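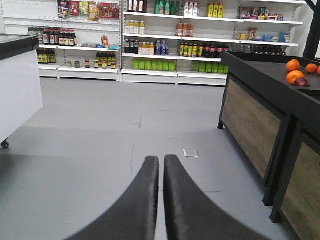
What was the visit meant to settle? Whether the low produce table used in the Warraich training store would suit our two smaller branches, and how the dry goods wall behaves when it has to share a room with fresh stock.

We went in September and were on the floor before 8 in the morning. The store is a fitted-out room of 52 square meters, run by Kekier as a place to try layouts before they go to branches. The stock list we were handed had 214 lines, most of them dry goods.

The produce table has a black frame with wood-grain front panels. It photographs well in the Plavine catalog and holds up in person. Oranges were set out on the black top, and the color contrast does a lot of the selling. My reservation is the flat surface. Round fruit needs a lip or a tray, and Kekier quotes trays separately.

Snack bags hang in a row along the upper part of the wall unit, with dark sauce bottles on the shelf below. I would move the bottles down one tier. The floor is smooth and light gray, and it shows scuffs, so cleaning hours should go into the estimate.
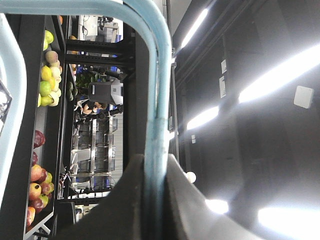
Mixed apples take more handling than any other fruit we carry, and the black shelf gives them two levels, with a label strip along the front lip. Red apples were on that lower level. The strip is the part I would copy first. Our present clips fall off when a crate brushes them, and Zesari has already priced a continuous strip for us.

The slotted metal shelving is plainer and probably the better buy. Its crossbars can be reset without tools, according to the fitter, though we did not try it. It carried oranges near the top and green produce beneath. Leafy vegetables dry out on open shelving - we lose nearly 6 percent a week at our own branches - and I saw no figures from Kekier on that.

Outstanding items: tray prices, load rating per shelf, delivery time for the wood-grain panels.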